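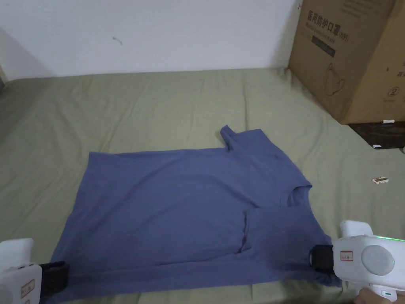
Turkoda folding rules

The Turkoda folding rules are a set of good-practice rules for people who record cloth folding by hand so that robots can learn it. I've worked with them for a good while now and I keep this entry up to date, so forgive me if it gets a bit personal in spots (the other entries are drier, I promise). Most people just call them "the fold rules."

Background

The first draft came out of Jukbridge one January, when Pushpa Dubey and Karthik Sivakumar got tired of sorting through recordings that all followed different habits. One person shook the shirt out first, another started with it already half folded, and a third patted everything flat with bare fingers between moves! Pushpa wrote a single page. It grew, as these things do. The current text took effect on 09/04/2022, and Aarti Mathur looks after the wording.

Scope

The rules cover T-shirts, towels and pillowcases handled on a soft or hard surface with a pair of hand-held grippers. Socks are left out. I argued for socks and lost, and I still think a sock is just a very small towel with opinions.

Main rules

Grip the hem near its corners before the first lift. A grip in the middle of the hem lets the corners droop, and then you spend the rest of the take chasing them.

Keep your fingers on the handles. Touching the cloth directly ends the take, even for a tiny tug on a sleeve.

A sleeve that pops up is dealt with using the grippers, or it stays up. Please don't stop and start over for it. Robots need to see how people handle a stubborn sleeve too, and wrinkles in the sheet underneath are fine for the same reason.

Each take covers one garment and runs to 900 frames at most. A session is 20 takes, then a break. Savita Mittal pushed hard for the break, and my wrists thank her.

Background objects may stay where they are, boxes included, as long as they don't touch the garment. The older text wanted a bare bed, but people's bedrooms aren't like that and the rule was dropped.

Checking

A reviewer watches every take from start to finish and marks it keep, trim or drop. If 3 takes in a session are dropped, the whole session gets a second look from someone else. Shanti Jaiswal wrote the reviewer notes, and they're worth reading even if you never review anything.

Disputes and open points

Hotis uses the same rules with one change: it allows a pause in the middle of a fold, while Pathak counts any long pause as a drop. I lean toward Hotis here, people do stop and think! The request to settle this is number 2063 on the shared list and was still open when I last edited this entry.

See also: Towel folding, Reviewer notes, Gripper care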